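Parveen Akanda
21st January

Okay friends, a few of you asked how I went about finding a winter coat secondhand, so I'm going to put it all in one thread. Get yourself a cup of something, you know how I am.
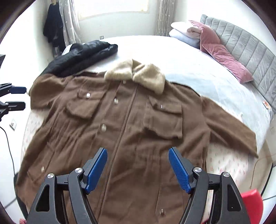
1/ Start with the shoulders. I used to start with the color, and that's how I ended up with a closet full of pretty coats I couldn't drive in. Sleeves can be shortened and buttons can be moved, but shoulders cost more to fix than most thrifted coats are worth. Put it on, reach for an imaginary top shelf, then hug yourself. If it pulls across the back, hang it up and walk away (I know, I know).

2/ Read the little label inside before you fall in love. Mine says wool, and after 14 winters of acrylic I can tell you I will never go back. If the label has been snipped out, rub the cloth between your fingers and see if it squeaks. My aunt taught me that one and I couldn't tell you the science, but it hasn't steered me wrong yet.

3/ Moths! Hold the coat up to a window and look for pinpricks of light, especially under the collar and inside the pocket flaps, where they like to hide. One small hole is fine and you can darn it on a Sunday afternoon. A whole constellation, no thank you.

4/ Whatever you bring home, bag it and put it in the freezer for a few days before it goes anywhere near your other sweaters. Yes, next to the peas. My husband has stopped asking.

5/ People always want to know where I go. The Flevdale shop is my favorite, the one behind the old post office, and they put new things out in the morning so don't bother after lunch. Metlow is pricier but they have a real mirror and a chair for whoever you dragged along. I've paid $19 for a coat there and I've paid a good deal more, and the $19 one is the one I'd save in a fire.

6/ The best time to shop for a winter coat is August. You will be sweating and everyone will look at you funny, but the racks are full and the prices are silly. I did not follow my own advice this year, as my sister will be delighted to remind me in the comments.

7/ For pilling, a fabric comb and a good TV show. Go slowly, one direction, and stay away from fake fur collars, which only want a soft brush and a bit of patience.

8/ Loose buttons: sew them all back on the first week, even the ones that seem okay. Aurelio Tlapale at the alterations counter showed me how to wind the thread under the button to make a little stem, and I haven't lost one since. He also does linings if yours is in ribbons, and he's very kind about it.

9/ Oh, and check the pockets! I once found a grocery list that said "eggs, stamps, call Ruth." I hope she called Ruth.

If you've got a coat story, please put it below, I read every single one. I'm making soup tonight and will answer in between stirring.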